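June 15, 2026

Cold again this morning and the back step was slippery. Put the heater on in the spare room before breakfast so it would be bearable by nine. Porridge, then the bins, then the phone call to the water people about the meter. They say the reading is 1541 and I say it can't be, so someone is coming out to look. No time given.

Started on the pretend food after that. The church hall at Kasutlow has asked for it for the little kids' shop corner, and I said yes weeks ago without looking to see what state it was in. Most of it came in the Zunine order, years back, and some from the op shop. It has been in the hall cupboard with the Christmas things on top of it.

I put the grey cloth with the white squares on the table first. It's the one that never quite sits flat along the wall, and ironing it makes no difference. The wall needs a wash too, there are grey marks on it that I keep meaning to get to. Not today.

The rattan basket is better than I remembered. I was expecting the lining to have faded but it is still that loud lime green, and the stitching under the rim is all there. The cord at the front is there too. I can never remember which way it is meant to loop. I had wanted to keep the basket for vegetables and the green glass dish for fruit, so the kids have a reason to put things back in the right place, but the glass worries me. It has a gold edge and it was my aunt's. I don't think I'll send it. A plastic one from the two-dollar place would do the same job.

Spent far too long moving things from one to the other. The eggplant looks good against the green. The pale green thing at the other end hardly shows up at all, so that might be better somewhere else. The mangosteen is my favourite and I doubt any of the kids will know what it is. The mango has a nice bit of red on it. The potato looks like a potato.

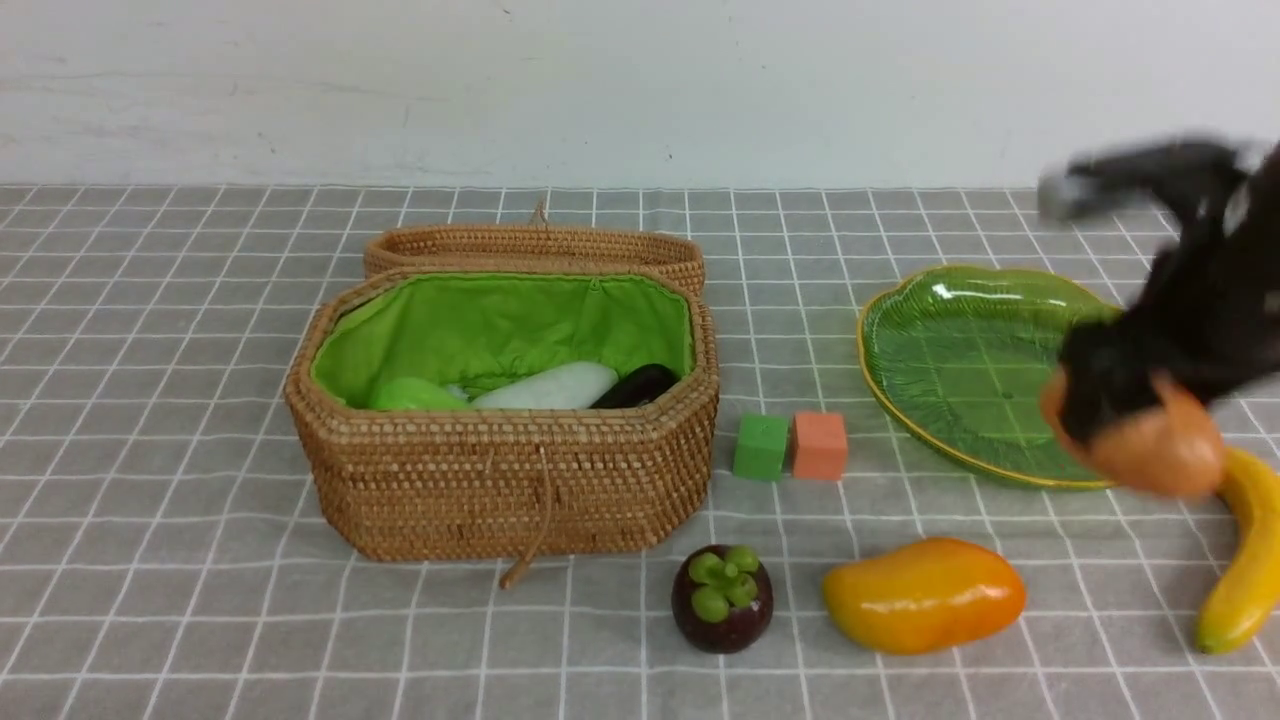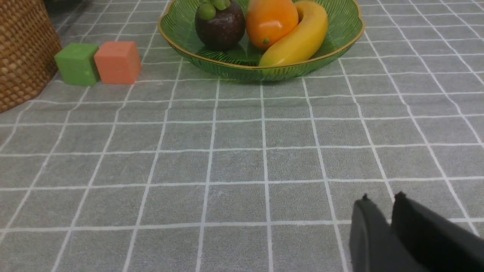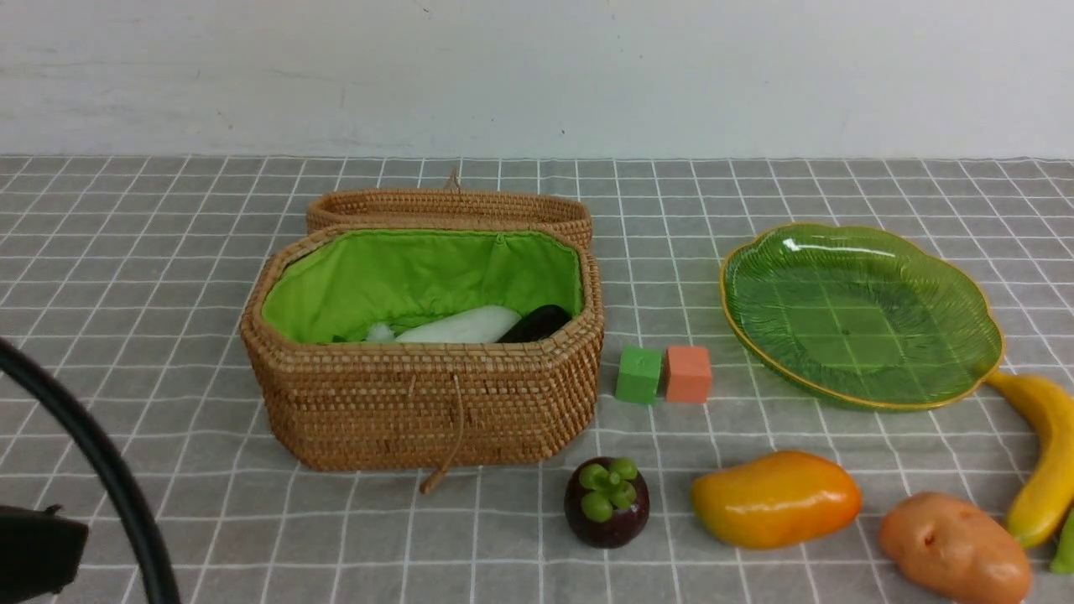
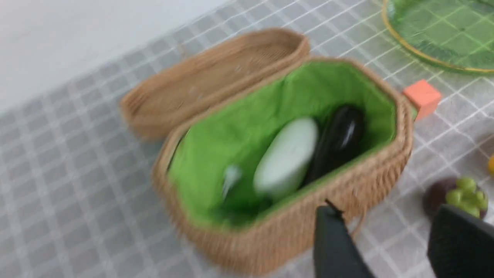 According to my sister on the phone, the basket should never go back in a plastic tub, as rattan goes mouldy if it's shut up with no air, and she lost a good one that way at the old house. She said a pillowcase is the thing, with the lid left open inside it. She also said to send the glass dish and stop fussing, it's only going four streets. I said she could send her own glass. She laughed and then told me about her knee for half an hour. It is a bit better but she's still not driving at night.

Soup for lunch. The bread was stale so I toasted it.

Afternoon, wrote out the price tags. The kids' shop has its own money, so I made everything whole dollars except the banana, which I put at fifty cents in case someone wants to practise giving change. I used the thick Fesau pen and it went through the card onto the bench. Most of it came off with metho. The little foam-looking blocks, the green and the orange, I will put in as well. They can be cheese or butter or whatever the kids decide. I found the string bag I wanted for the shopping and the handle has come away on one side, so that's mending for tonight or more likely tomorrow.

Wiped all the food over with a damp cloth. The banana had something sticky at one end. Used the old toothbrush on the potato eyes, which was silly but it did come up well.

Looked at toy cash registers on the computer. The Vashisht one was the nicest, with drawers that slide, but it's more than I want to spend on something that will be dropped. There's a plain one for less and the picture shows it with a bell. Left it in the cart to think about.

Walked up to the corner and back before dark, nearly 4000 steps for the day, which is poor, though I was on my feet most of it. The people at number 472 have taken their hedge right out and you can see straight through to the creek.

Need to get: pillowcase from the bottom drawer, more card, strong thread, milk. Ring the hall about the key, the side door if they still have that one. Basket is staying on the table overnight with the lid up. Heater off at nine.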